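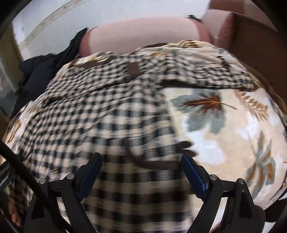
Sprechzettel: Turboumbau ohne Tränen
Vorträge > Clubabend > Motor & Fahrwerk

Hallo zusammen! Kurz warten, bis alle sitzen. Ich bin Gwenaël, ich fahre den alten Huet mit dem viel zu großen Lader (Lacher abwarten, falls einer kommt). 17 Monate Bauzeit, drei Kupplungen, und in Vondport hat er zum ersten Mal eine ganze Runde gehalten!

Dann gleich zum Ladedruck: Wir haben mit wenig angefangen, Apolinar hat abgestimmt, am Ende waren es 200 PS am Rad. Kurve an die Tafel malen, das Loch unten nicht schönreden.

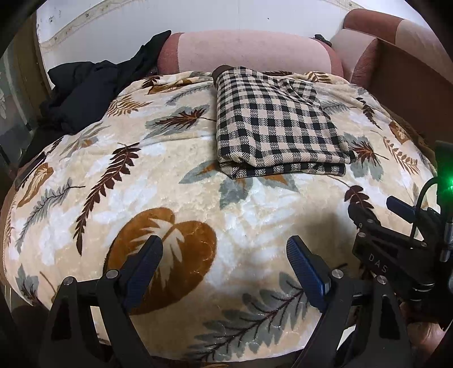

Beim Zündkennfeld werde ich gern zu schnell, also langsam! Drehzahl nach rechts, Last nach oben, und in jedem Feld steht ein Wert. Wer mit Tabellen nichts anfangen kann, denkt an ein Karomuster wie bei dem gefalteten Stoff auf der Blätterdecke: Kästchen neben Kästchen, und zwischen zwei Feldern rechnet das Steuergerät. Bei uns waren einige 22 Felder zu scharf, da hat es geklingelt.

Fragen. Thiện Âu will bestimmt wieder was zum Ölkühler wissen, Schlauch mitbringen.

Kontakt | © Bruretti | Nach oben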